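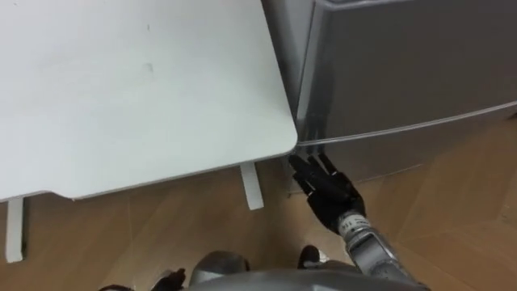

Bench 3, white top, grey cabinet at the corner.

Lallon Paper Conservation Workshop
Notebook entry, May
Entered by Kamrul Bepari

Subject: wheat starch paste, second series, for the lining of the Sivakumar survey maps.

The first series was set aside in April. The paste was too stiff at the working dilution and left tide lines on two of the test strips. The present series uses the same starch with a longer soak and a slower cook.

Starch was soaked overnight in filtered water and stirred before heating. The batch was brought up gradually and held at 67 degrees Celsius until it turned translucent, then cooked for a further half hour at a low setting with constant stirring. A second batch was held at 64 degrees. It remained cloudy and tasted of raw starch when tested on the tongue, a method the workshop manual does not recommend but which remains in general use. The second batch has been discarded.

The good batch was cooled under a layer of water and put through the horsehair sieve three times. It was slightly grainy after the first pass and acceptable after the second. The third pass may be omitted for heavier papers.

Test strips were cut from the Clirby stock, long grain, and lined with the medium kozo tissue. Paste was let down to the consistency of thin cream for half of the strips and to that of skim milk for the remainder. The thinner paste gave the better drape. Adhesion at the corners was weaker, and one strip lifted when flexed by hand. Strips are drying between felts under light weight and are not to be moved before they have been checked with the moisture meter.

Iron gall ink: all lined strips carrying ink are to be compared with the unlined control under magnification. The brown haloing recorded in the first series should be looked for in particular. Colleagues are asked to write their observations on the sheet clipped to the felts and to leave this notebook at the paste station.

Supplies: roughly 2,000 grams of starch remain in the sealed bin. The Wander brushes have begun to shed at the ferrule. Two hairs were removed from the wet lining with tweezers. Replacement brushes should be ordered before the large sheets are attempted.

Outstanding: pH reading of the cooled paste. The meter was awaiting buffer solution at 4:00 p.m. and the reading will be entered on the facing page.

K. Bepari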